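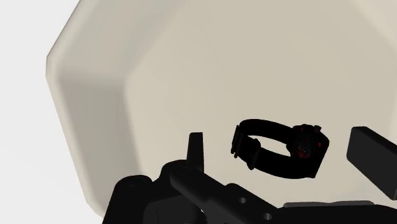
I've been helping out with the robotics club at Prydderch for two years now, and I want to make the case for something that gets me funny looks from other parents every June when we hand out the season schedule: kids should spend most of their first year in simulation, and they should spend it on boring little tasks. I mean one gripper, one object, one plain surface to work over. Our group's thing this term is a black wristwatch with the strap curled into a closed loop, hanging in front of a big cream-colored octagon, and I could talk about that watch all evening (I have, ask my family). It has a chunky square case on one end and a big hole through the middle of the band, so where do you grab it? By the case? By the strap? Do you poke a finger through the loop? Twelve-year-olds will argue about this until the building closes, and I think that argument is worth more than any trophy in the lobby.

Now, I know what the other camp says, because I used to be in it! Robotics should be real. Kids should smell the motors and strip a screw and cry a little when the battery dies. When I signed up I pictured workbenches and safety glasses, and when I walked in and saw a row of kids staring at laptops I thought, great, more screens. I nearly took my coffee and went home.

What changed my mind was plain arithmetic. Our hardware kit cost $400, and that got us a single arm that wobbled. On a good night each kid had it for a few minutes, and the rest of the time they stood in line and poked each other. In the simulator, one pair of students ran 527 attempts at a pickup in a single term. They kept a log of every one (in a spiral notebook, with doodles) and you can watch their thinking change as you flip the pages. Early on it's all "missed" and "missed again." By the middle they're writing whole sentences, like "came in too flat, try turning the wrist first." I've worked with grown adults who don't take notes that good.

And small tasks matter just as much as the screens do, maybe more. The big competitions love a spectacle. The Brarnton Open, which our older kids enter, has a game field full of ramps and colored blocks and a buzzer that could wake the dead, and sure, it's a blast. But I've watched teams go through a whole Brarnton season where one student drove, one student wrote the code, and everybody else made buttons. You can't hide like that with one gripper and one watch. Every kid has to have an opinion about where the fingers go.

I'll give the other side this much: simulation lies. Things in there can slide through each other, or stick when they should slip, and a kid who has only ever worked on a laptop can get pretty cocky. Our Ziso group (that's what we call the second-years, don't ask me to explain the name) moves to the wobbly arm in the spring, and the first month is humbling for everyone, me included. Good! I think that's the right order. They show up with an actual plan and then they get to find out what's wrong with it. The kids who started on the arm back when I joined mostly learned that the arm was broken.

There's a money side too, and I wish more schools would talk about it. A club that needs $200 per family in parts is going to lose kids before the first meeting, and it'll lose them without hearing a word about why. We run on old laptops from the school closet. A few of them are missing keys. The kids trade off, the older ones help the younger ones get set up, and a family can join for the price of a notebook.

So if your school is thinking of starting a club and somebody is waving a glossy parts catalog at you, please wait a year. Find a free simulator, give the kids one object, and let them fight about how to pick it up. My own daughter is still firmly on team strap. I'm team case, and we've agreed not to bring it up at dinner.

Search Lovudness... Go

Reading time: 4 min

Contact | © Lovudness, December 2020 | Back to top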